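Stop Making Me Scroll for the Soup

I love a recipe with a story. I read cookbooks in bed! But last April I was standing in my kitchen with a wet onion in one hand, trying to find out how much stock goes in a potato soup, and I had to get through around 2,000 words on somebody's honeymoon first.

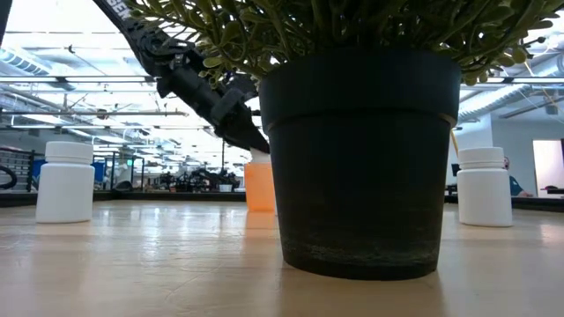 My beef (sorry) is with the order of things. Put the ingredients up top and I will happily read your memories while the pot simmers. And please, give me amounts for the herbs! "A handful of thyme" could be anything. A plant as bushy as this one, with all those skinny stems and tiny oval leaves flopping over both sides of the pot, would give you a very different handful from the sad sprigs I get at the store in Tanley.

My friend Cathal Buckley disagrees with me completely. He says the rambling is the good part, and that his grandmother's soup card — 11 lines, no story — tells him nothing about her. Fair enough, and I did get a little teary over that one. But he has made her soup every winter off that card, and he's never once had to wipe butter off a phone to do it.
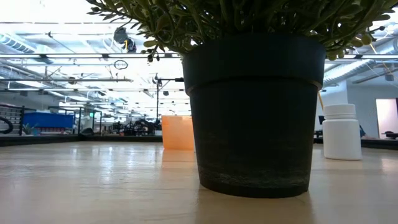

Green leaves, big black pot.

So write the long version, I mean it. Just let me find the stock first.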